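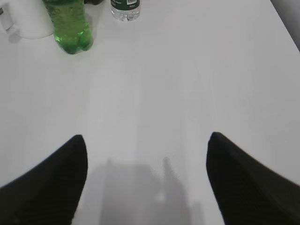

White worktop, checked for chips and sticky patches.

Home | Checklists | Kitchens | Contact
Filed under: Village Halls, Kitchen Safety

Hello all, my walk-round of the Durkine hall kitchen is done (21/04/2025), with Maeve Mac Suibhne holding the torch. Comments as I scribbled them!

1. Worktops: PASS. Wiped down nicely, no cracks.
2. Extinguisher: PASS. Pin in, gauge in the green. Tag number 106, matches the book.
3. Fire blanket: FAIL. It's behind the tea urn (again!). Please move it to the hook by the door.
4. Hot tap: PASS, but it ran at 65 degrees and that's fierce on little hands. I'd like a warning sticker up before the toddler group is back.
5. Bottles and liquids: COMMENT. Label anything you decant, with the name and the date, and keep cleaning stuff well away from food.
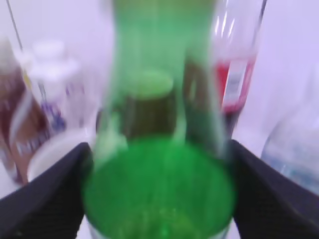

Item 5: green plastic bottle.

6. Back door: FAIL. Sticks at the bottom, I had to shoulder it. Cormac Keogh has a plane and says he'll shave a bit off.
7. Extension lead: FAIL. Same frayed one I moaned about in February, so I've cut the plug off and binned it. Sorry, Geraghty quiz team, you'll need your own.

I'm doing the Prurness hall next, same list, so leave me the cupboard key please.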